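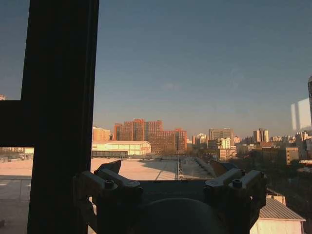

Harnell Building Retrofit: Progress Report to the Funder

Reporting period: April to end of November
Date of report: December 4, 2018

Summary

The secondary glazing and draught-proofing programme at Harnell is behind the original plan by 2 weeks. The delay arose on the north elevation, where survey found more decayed timber than had been allowed for. Spending remains within the approved budget. The final stage has been re-sequenced and no extension to the grant period is requested.

Scope of works

The grant covers secondary glazing to the upper floors, repair of existing frames and sills, renewal of perimeter seals, and a monitoring exercise to compare heat loss before and after installation. Replacement of the original windows is excluded under the terms of the listed building consent. The roof and the ground floor shopfront are also excluded and are the subject of a separate application.

Work completed

The condition survey was finished in April. Each opening was inspected from inside and, where access allowed, from outside. Frames were graded as sound, repairable or defective, and moisture readings were taken at the foot of each jamb and at the centre of each sill. The full schedule has been lodged with the conservation officer.

Frame repairs on the south and east elevations are complete. Decayed sections were cut back to sound timber and new pieces were scarfed in. Fillers were used only for shallow surface defects. Several sash cords had been painted over and were replaced at the same time, although this was not in the original specification. The cost has been taken from the contingency.

Secondary glazing has been fitted to both elevations using the Foltura system. The units are side-hung to allow cleaning and means of escape. On the east stair landing the reveal was too shallow for the standard section, and a narrower section was ordered after a trial fit. The narrower section has a slightly lower acoustic rating. This was accepted by the design team, as the landing is not an occupied space.

Perimeter gaps have been sealed with Firkadex, a flexible compound which can be removed without damage to the plaster. A sample area was left for one month before the rest of the work proceeded. No shrinkage was recorded on the sample, but slight staining was noted on limewashed plaster. A primer has been used on limewashed reveals from that point onwards.

Monitoring

Temperature and humidity loggers have been running in the test rooms since April. The loggers report to Yurt, the building monitoring package already in use for the boiler plant. A total of 605 hours of readings was lost during the summer when the network switch in the second floor riser failed. The loss falls outside the heating season and does not affect the comparison. Local storage has since been enabled on every logger so that readings are kept if the connection drops.

Early figures from the heating season should be treated with caution. Outdoor temperatures in October and November do not match those of the baseline period closely enough for a direct comparison, and occupancy of the test rooms has changed. A degree-day correction will be applied once a full winter of data is available. Relative humidity in the cavity between the original window and the secondary unit has stayed below the agreed limit in all but one room. The exception is the former drying room, where the trickle vent was found painted shut. The vent has been freed and readings will be reviewed in the next period.

Work in progress

The north elevation is the main outstanding item. Scaffold was erected in October. Opening up showed that the decay extends behind the external linings on the top floor, probably as a result of a blocked parapet gutter. The gutter has been cleared and the leadwork patched. Joinery repairs cannot be closed up until moisture content falls to the level set in the specification. Readings are being taken weekly.

Units for the north elevation have been manufactured and are in storage at the supplier's premises. A vesting certificate has been issued.

Budget

Expenditure to date is in line with the revised cost plan. The contingency has been drawn upon for sash cords, additional timber repairs and the gutter work, leaving £3900 unallocated. The quantity surveyor considers this sufficient for the remaining joinery, provided that no further defects are found behind the linings. Scaffold hire is a fixed sum up to the end of January and is charged by the week after that.

Risks

Slow drying of the north wall is the principal risk. If moisture content has not fallen sufficiently by mid-January, local heating and dehumidification will be used on the top floor. A provisional price has been obtained.

Access to the west rooms depends on the tenant moving stored files. Notice has been served in accordance with the lease. The west rooms are not on the critical path, but late access would mean a second visit by the glazing installer and an additional charge.

Changes requested

Approval is sought for 2 minor changes. The first is the use of the narrower section on the upper west landing, where the reveal matches that on the east stair. The second is the transfer of the unspent decoration allowance to the joinery heading. Neither change affects the total grant.

Next period

Joinery on the north elevation to be closed up and primed
Secondary units to be delivered and fitted, top floor first
Scaffold to be struck
West rooms to be surveyed again after clearance
Degree-day analysis to be prepared for the final report

The next claim will be submitted with the interim valuation. Copies of invoices, the vesting certificate and the moisture readings are held on the project file and can be supplied on request.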